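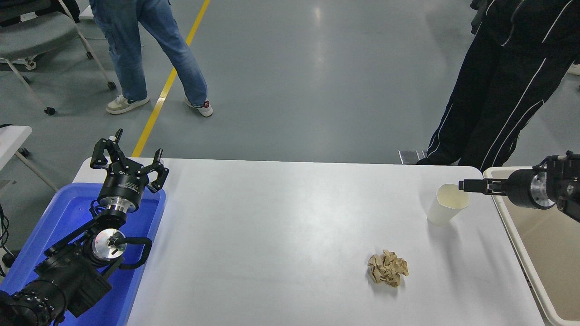

*Photo: mine, Praltden unit, March. Reuse fine with a credit*

**1/** Right. Desk rubbish thread. Been meaning to write this since we moved into the Praltden unit and I've got ten minutes before the kettle's free.

**2/** White table. One scrunched up ball of brown paper. One cup. That's the level of mess I'm talking about. Not a disaster. Just the stuff that sits there for days and everybody works round it.

**3/** Two bins at the table, one each end. Blue one left, beige one right. We used to have a single big one by the door and the walk was too far, apparently. Grown adults. Wouldn't do the walk.

**4/** Blue = paper and card. Beige = everything else. Had labels on them at Arklow (old place), they peeled off inside a month and I never redid them. People learnt the colours anyway.

**5/** Cups are the argument. Always the cups. Plastic ones, paper ones, some with a lining, some not, and you can't tell by looking. Our collection firm won't take any of them with the paper so they go beige. End of.

**6/** Yes I know your council does it differently. Mine at home does as well. Check with whoever empties yours, don't take it from me

**7/** Brown packing paper is the other one. Comes round everything we order from Cosgrove, miles of it. Screw it up and a bin's full by lunch. Fold it flat and you get a week out of the same bin. 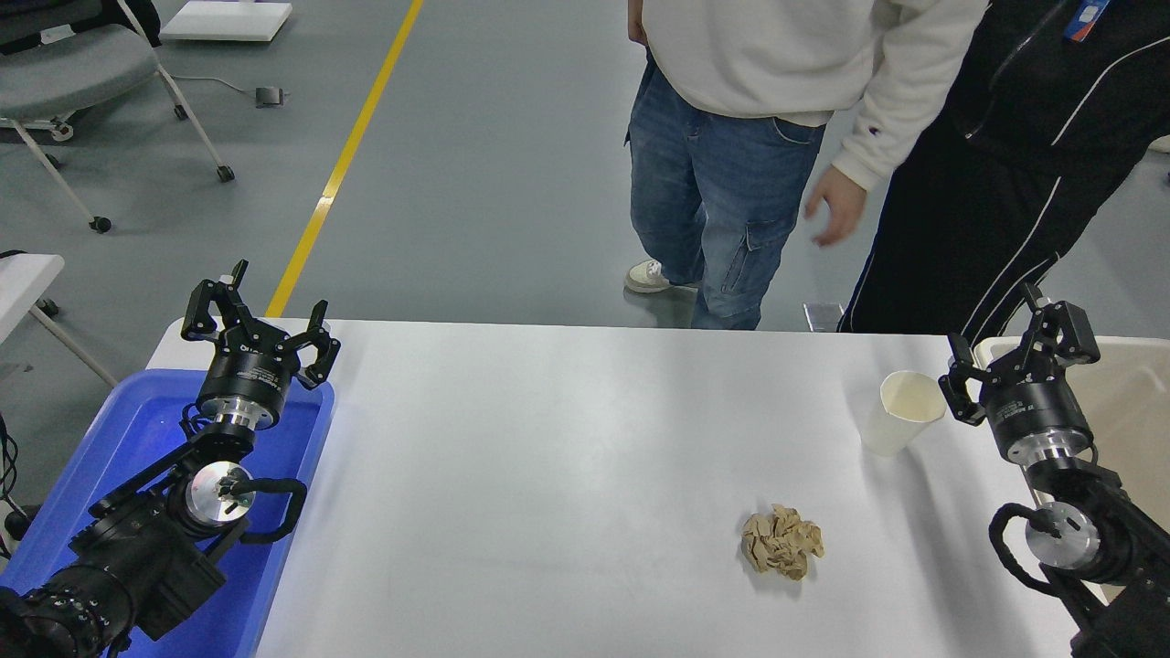 **8/** So the rule I'm trying to bring in: fold, dont scrunch. Going badly. Everyone likes scrunching.

**9/** Worst week on record we had 3000 little parts turn up from Surkel, each bag wrapped seperately. You couldn't see the table. I took two bags of paper home for the guinea pigs and they weren't that bothered either.

**10/** Somebody asked about bin size last time. Smaller than you think. Low plastic tubs, rounded rim, nothing fancy, no lid. A lid means people balance things on the lid.

**11/** And keep them level with where your hands are if you can. On the floor = people throw from a distance = people miss = cup under the table till spring.

**12/** Table surface — get white if there's a choice. Shows everything. Coffee rings, crumbs, pencil, all of it. Annoying but you do wipe it. The dark one at Arklow was filthy for 2 years and looked lovely.

**13/** For wiping: damp cloth, drop of washing up liquid, dry cloth after. I bought a 400 ml spray that smelt of fake lemon and went straight back to the washing up liquid. 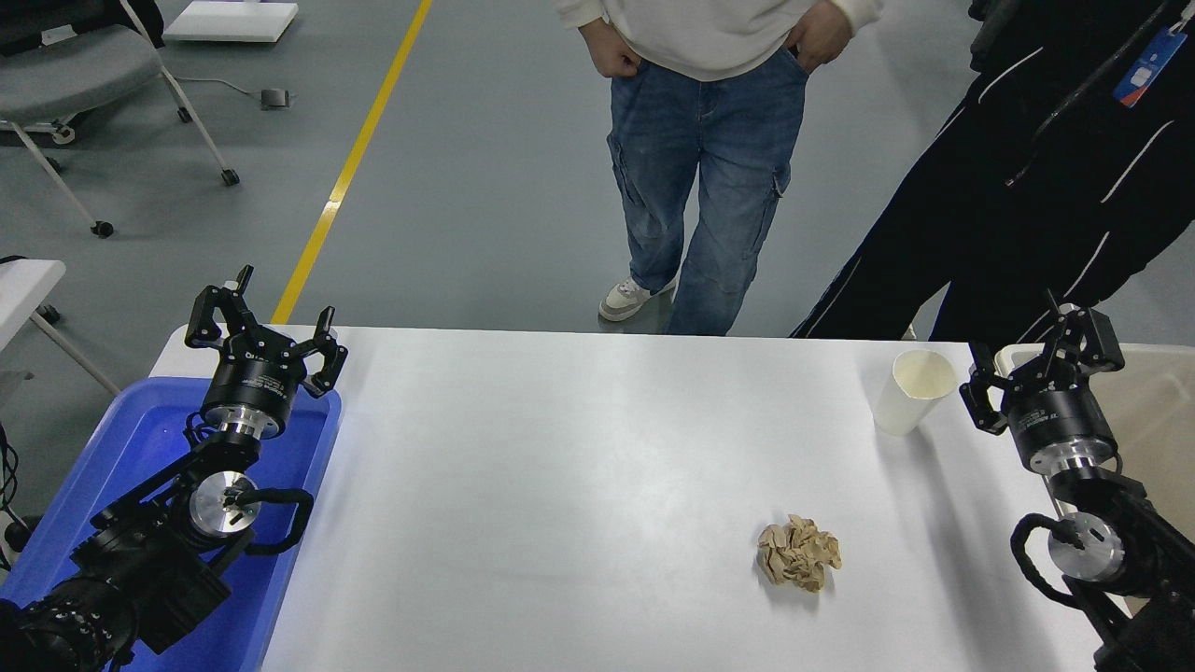

**14/** Timing. I do it at 4pm, not at going home time. At going home time people have coats on and their hands full and it's all "I'll get it tomorrow".

**15/** 4pm, top up the tea, clear the table while it brews. Paper left, cup right, cloth. Shorter job than writing this post.

**16/** Replies already saying just use mugs. We do have mugs! They live in the sink. Different thread, different mood.

**17/** Someone else asking do I empty the blue tub every day. No. When it's full. Beige one gets done daily though if there's been tea in anything, tips of dregs go down the sink FIRST please, I have had it all down my shoes

**18/** Floor next time maybe. Grey floor, hides dust really well, which I've got mixed feelings on. Anyone found a wide mop that doesn't shed? Had one shed blue fluff from one end of the unit to the other.

**19/** Kettle's free — back later for the mop answers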